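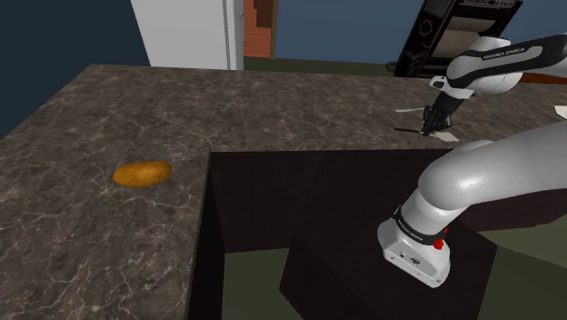
Hey all! I'm putting together a small group of node runners to help me test Liltent, the lightweight Bitcoin wallet I've been building at Humomden since September. I need 7 people who already run their own node and don't mind breaking stuff on testnet – no real coins involved, I promise. 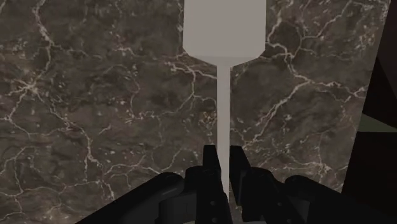
You'd spend a couple of evenings a week sending transactions, restoring from seed and telling me what annoyed you. Pay is 624 USDC for the month, and you can work from anywhere. Coders and non-coders both welcome! Drop me a line through the Humomden contact form with "Liltent" in the subject.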